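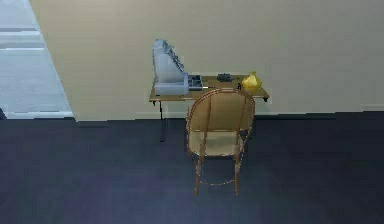 Huiling Qin remarked, on reading the first account of the Skernport cell, that a base pose is worth little unless the reader is told what it is measured from, and that a cell which drifts between sessions cannot be repaired by tuning the arm. Both points were accepted. The remainder of this section gives the set-up in the order in which it is now done, and then the upkeep.

4.2 Set-up and upkeep of the Skernport cell

The cell is a simulated room holding one Grosow arm, run in Flemeo. All poses are given in a table frame whose origin is fixed to a corner of the table top. The room frame is used only to place the table and chairs. In our earlier set-up the arm was placed in the room frame directly, so that any change to the table height left the arm base where it was, and the error showed up only as a contact fault on the first move.

Set-up starts with the table. Its height and yaw are written to the cell file, the arm base is attached as a child of the table frame, and the joints are driven to the home pose with contacts switched off. Contacts are then switched on and the arm is held still for 11 seconds of simulated time. If any joint moves during the hold, the base is overlapping something and the attachment is done again. Loose objects are loaded last. The collision meshes come from the Tang set and were reduced to 1,288 faces for the arm as a whole - the visual meshes were left alone.

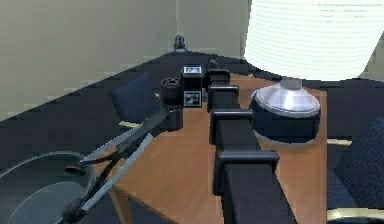
Clearance along the beam is checked separately from clearance at the tip. The tip check runs at every step, but it takes no account of the raised parts of the links, and most of the faults logged in June came from there. As Figure 6 shows, the beam carries three raised brackets which stand out from its flat box section, and the foot of the lamp is on the table a little to the right of the middle one. A sweep to the right at low height can therefore bring a bracket towards the lamp while the tip is still clear. A margin of 6 mm is now added to each bracket mesh, and the sweep is tested in both directions before a session is opened.

Upkeep is light. The cell file is compared with the stored copy at the start of each session, and any object pose that differs is reset by script; poses are never corrected by hand in the viewer. The joint friction values are restored at the same time. When the hold test fails twice in a row, the arm is deleted and attached afresh from the Grosow model, as repairing a damaged attachment took longer and left small offsets at the wrist. The replaced arm must pass the hold test and both sweeps before logging is switched back on.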